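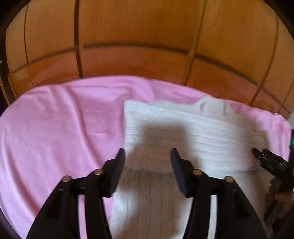 White knit on the pink fleece, left gripper open, right one on the garment.

Left jaw width drifting in the knitwear set

dagim_t
Replaying the knitwear recordings through the Pumwood loader and the left jaw width never gets back to fully open. The right one does. 1,691 episodes in the set and I'd like to keep them. Is this calibration or the tracker?

grondcombe_pj
Calibration. Redo the open and close sweep for the left hand and rerun the width step. You don't need to touch the poses.

Tsehay E
Not convinced. Look at the pads in that view, dark navy on black jaws. If the width comes from a colour threshold it will wander as soon as a shadow crosses the garment, and there is one just past the pads.

grondcombe_pj
Both hands have the same pads though. If it was colour you'd see it on the right as well.

Tsehay E
Only if both get the same light. They don't have to.

dagim_t
It's threshold plus a smoothing filter, window of two. Raw values attached to the ticket. They jump before the filter, so the filter isn't it.

tiruwork
We had this on Gebru with white cloth. Exposure was on auto and the pads went nearly black whenever a jumper filled the view. Locking it fixed new recordings. For old ones we fitted the width from the pivot pins – slower, but steady.

grondcombe_pj
I'd still do the sweep first. It's a two minute job.

dagim_t
Sweep done, offset moved slightly, jumps still there. Trying the pins tonight on the Brumel branch.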